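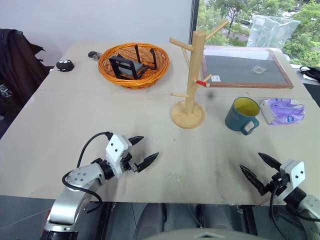

I went to the Jallevbridge open day expecting to be sold something, and I was. The leaflet promised "the calm home, worked out in full". What you get is a converted seed store, a car park with 28 spaces and a queue for tea.

Bontu Sisay took our group round. She was pleasant and quick and had clearly given the talk before. Her line is that a table only feels crowded when things have no place to go back to. Fine, but most of us have that problem in a kitchen where the table is also the desk and the ironing board. When I asked what happens to the post, she laughed and moved us along.

## The tabletop room

This was the part I'd come for. The table is pale beige, in two panels pushed together, and you can see the join. I'd want to know what crumbs do in there after a month.

An orange wicker basket, round and shallow, is meant to be the catch-all. It had a black folding stand in it, thin metal legs and all, which rather proves my point about shallow baskets. They fill up with the first awkward thing you own. Next to it was a little round black figure with white cartoon eyes. I liked him more than the basket.

The mug tree got the longest speech. Light wood, round base, square post, pegs sticking out. Mulugeta Feyisa, who buys for the Jenuver shop next door, told us it frees a whole shelf. Does it? My mother had one for years and the mugs on it gathered dust on the outside and grease on the inside. A cupboard door solves both. 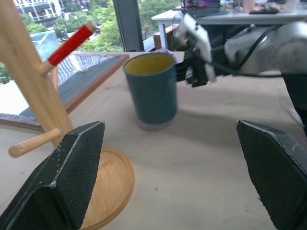
*Mug tree and tall cup, tabletop room, Jallevbridge*

I'll give them the cup. Dark blue-green outside, mustard inside, narrowing a little towards the base. It has no business on a peg that I can see, and Mulugeta went quiet when I said so. The framed panel lying on the table was shiny enough to throw the window back at me. I'd hang it up or leave it out.

## Was it worth it?

Entry was £8, with £11 for the version that includes lunch. Take the cheaper one. The soup was thin and the bread had gone by one o'clock.

The shop has a mug tree at £14. I didn't buy it. Yeshi Abdella, who I'd travelled with, bought two baskets and says she'll use them for onions. We caught the ten past three back from Ovside and she had them on her knees the whole way.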